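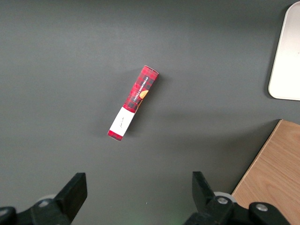

Halima Babalola has opinions about the biscuit aisle, and she would like you to know that most of them were formed at two in the morning.

For the better part of her working life she has written the words on the backs of food packages. The front belongs to the designers. The back, and whatever thin strip of the side the barcode has left over, belongs to her. If you have ever stood over a kettle reading about the gentle hills where your oatmeal grew up, you may have been reading Babalola, though she is quick to say she has never seen the hills.

"I have written about 30 different grandmothers," she says. "Not one of them was real. I gave them all good hands."

We meet in Tedville, in the front room of the house she shares with a piano she doesn't play. She has put out tea and a plate of plain crackers, which come from a bag with nothing written on it. I ask if this is a statement. She says it was a sale.

She got into the business by answering an ad. Geltden, a jam company with one factory and a great deal of confidence, wanted someone to write labels for a line of preserves. She had been proofreading bus schedules. "I thought, well, jam can't be any duller, and there's less arithmetic." Her first label ran to a full page. The space available was about the size of a postage stamp.

"The man who called me was very kind. He said, this is lovely, can you do it again in ten words. So I did, and he said, this is lovely, can you lose the strawberries. On a strawberry jam." She lost the strawberries. The label stayed on shelves for 5 years.

There are rules, it seems, and most of them are about adjectives. She won't use "indulgent," which she says makes people feel watched. "Crisp" is fine until the lawyers get hold of it. "Traditional" she calls a rental car of a word, because anyone can drive it and no one looks after it. Butter is the exception to everything. "You can say what you like about butter. People want to hear it. I once wrote a sentence that was only the word butter, with a period after it, and they gave me a raise."

The low point was Kosow, a brand of rye crisps whose owner wanted a founding legend. The company had been founded in a parking garage, by him, the year before. Babalola went through draft after draft, trying to get a sense of ancient craft out of a rented van and a phone charger. In the end she wrote that the recipe had been "perfected over many evenings," and he cried on the phone.

"Good tears?" I ask.

"He still owes me for it, so I couldn't tell you."

She keeps her old packages flat, in shallow drawers meant for maps. There are close to 3,000 of them, opened along the glue and pressed under encyclopedias. She pulls out a drawer of crackers, then one of soup, then a third she shuts again quickly. That one is diet products. "I was paying off a roof," she says.

Does anyone read them? She is sure they do, mostly people eating alone, and she writes with them in mind. She pictures someone at a counter with one shoe off and no phone within reach. A woman once mailed her a letter, care of the jam company, to complain about a comma. Babalola checked and the woman was right. They wrote back and forth until the following July, when the subject moved on to tomatoes.

She takes fewer jobs now. Clients send over a sheet of approved phrases, and she is asked to arrange them, "like flowers, if the flowers were all the same flower." She has one project on the table, a box of ginger cookies, with a blank panel on the back and a deadline she describes as behind us.

So far she has written "Ginger." She is thinking about the period.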